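Can anything you can buy put the shopping away yet?
Home & Kitchen > Gadgets and Appliances
Follow · Share

Oluwatosin Effiong
My mother has bad shoulders and lives on her own. She has asked me, quite seriously, to find her a robot that opens the kitchen cupboards, puts the tins in and gets them out again later. She saw something on television and the thing on television was very good at it. I've so far found a Beka floor cleaner, which has no arms, and a company called Zaltport that will sell me an arm on a trolley for almost £800 but goes quiet when I ask about cupboards. Their last email said "light household tasks", and when I asked which ones they sent me the same email again.

I don't need it to cook. I don't need it to talk, and I'd pay extra if it didn't. Is there a machine that can do this in an ordinary kitchen, or should I be looking at something else for her? She'd like an answer by May, when I next visit and can be shouted at in person.

Edited to add: she won't have a stairlift-type contraption on the wall. She has been asked.

3 replies · Sorted by most helpful

Potgieter
Short answer, no. Longer answer, I spent 3 years at a firm that tested arms for warehouses and then decided kitchens would be easier. Kitchens were not easier. A warehouse has one sort of box and a shelf that stays where it was. Your mother's kitchen has a bag of flour folded over with a peg on it.

Most of the cupboard work I saw went on in simulation, with a made-up room on the screen. You can run it all night and the doors don't come off.
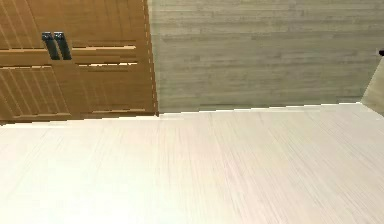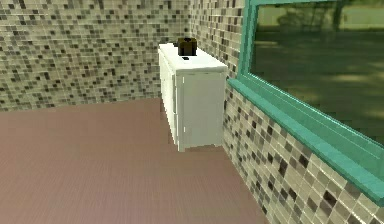

Doors were what did for us. Before a machine can put a tin away it has to work out which bit of the furniture moves, which way it swings and where to get hold of it, and then stand somewhere that isn't in the path of its own door. The wooden cabinet up there is the kind one, with a pair of dark handles side by side where the two doors meet, though they're so close together that a clumsy grip could easily end up with both. On the white one I'd be asking the arm to make something of a thin vertical seam. Both have a lovely clear floor in front of them, too. My own kitchen floor has a dog on it, and the dog has opinions about trolleys.

Our best arm opened the test cupboard 6 times in a row one afternoon and we all went to the pub. Next morning somebody had swapped the knob for a slightly shinier knob and it spent 20 minutes stroking the air beside it.

So I'd leave the £800 where it is. If Zaltport can send you a film of their trolley opening a cupboard it hasn't met before, unedited and at normal speed, I'll take all this back. Ask what happens when it drops something as well. Ours used to carry on and put away nothing, very carefully.

14 people found this helpful

Funmilayo Oyelaran
Agree with Potgieter but it doesn't help your mum much, does it. I've got a frozen shoulder and what worked for me was dull. Everything I use daily came out of the wall cupboards and went into drawers at waist height. Big D-shaped handles that take a whole hand. The high cupboards now hold the fondue set and the good glasses, so they never get opened.

Ask her GP about an occupational therapist visit as well. Mine went round the kitchen with me and moved the kettle, and I was annoyed at how much better it was. A long-handled grabber is fine for cereal and tea bags. Don't use it for tins. I have a dent in the lino.

9 people found this helpful

gadgetman_phil
my brother in law has the Truvport one and its brilliant, does the whole downstairs

Potgieter
Phil, that's a hoover.

gadgetman_phil
yes but its brilliant

Oluwatosin Effiong
Thank you all. I've asked Zaltport for the film and had the "light household tasks" email a third time. Drawers it is. I have told my mother about the handles and she wants to know if they come in brass.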